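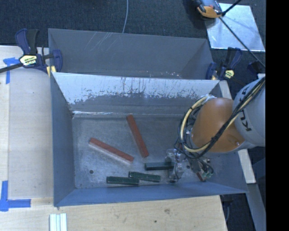 Let the robot make its own mistakes

I have spent most of this year reading papers about picking blocks out of bins, and I want to make a case for it, because whenever I bring the subject up at dinner I get the same look. Blocks? In a bin? Didn't we solve that in the eighties?

We did not! We solved picking one known part from one known spot, over and over, at great speed. Put a handful of plain blocks in a metal bin, let them lie however they fall, and you have a problem that still eats whole research careers. The gripper has to come down beside a block without hitting its neighbor. It has to mind the walls. When two blocks lie end to end, closing on one may shove the other, and now every plan made a second ago is slightly wrong.

The work that has me excited comes out of a small group led by Milovan Kneževič, and the method is called Saven. The idea fits in a sentence or two. You give the robot a modest set of human demonstrations, you let it try on its own, and you keep everything it does, including the failures. Then you train on the lot, with each attempt labeled by how it ended. The robot learns what a good grasp looks like and also what the moment before a bad one looks like.

That last part is where I sat up in my chair. Most of the imitation work I know throws the bad attempts out. You collect clean demonstrations, you polish them, and if somebody fumbled one you delete it and do it again. I did this myself for two years as a student (I was a terrible teleoperator, so I deleted a lot). It never crossed my mind that the pile I was deleting might be the useful pile.

Kneževič's group started with 744 demonstrations by hand. The robot then made 3,000 attempts by itself, and 1,549 of those ended in a failure of one kind or another: a slip, a nudge, a finger landing on top of a block instead of next to it. So more than half. A policy trained only on the demonstrations and the successes got better, as you'd expect. A policy trained on everything got better faster, and the gain was largest in the crowded corners, where the demonstrations were thinnest to begin with.

I love that result, and I love where it shows up. People giving demonstrations avoid the hard spots without meaning to. We go for the block lying out in the open, we approach from the comfortable side, and we leave the one against the wall for last, by which time the bin is nearly empty and it isn't hard anymore. The robot has no such manners. It goes straight in, gets stuck, and leaves behind a record of exactly the situations that we skipped.

There are fair objections. One is that failures in a bin of blocks are cheap. You can drop a block all afternoon and it's still a block. Try this with glassware, or with anything near a person's hand, and the bill arrives quickly. The paper says as much and doesn't pretend to have an answer. My own guess is that you do the failing on cheap objects first and hope that some of it carries over, but that is a hope, and I'd like to see somebody test it properly.

The other objection is about labels. "Ended badly" is a coarse thing to tell a learner. If the arm made 16 good small decisions and then one bad one, marking the entire attempt as a failure is a bit unfair to the first 16. Saven handles this by learning to predict, at each moment, how likely the attempt is to end well, and then looking for where that number drops. It works better than I would have thought. It also gets confused when a block shifts late for reasons set in motion early, and the authors include plots of this happening, which I appreciated. I've read too many papers where the ugly plots live in a drawer.

A group at Lund has been trying a related approach they call Drestico, which asks a person to mark the moment of failure by hand. More accurate, much slower. I'd be curious to see the two combined, with a person checking only the attempts where the learned prediction wobbles. Maybe someone is already on it.

What I'd really like is for more labs to keep their failures. Storage is cheap and the arm was running anyway. If you have a folder of bad grasps sitting on a disk, please don't clear it out in August to make room for the new clean set. Put it somewhere safe and write down what the blocks were and how the gripper was set up. A student two years from now may need it very badly.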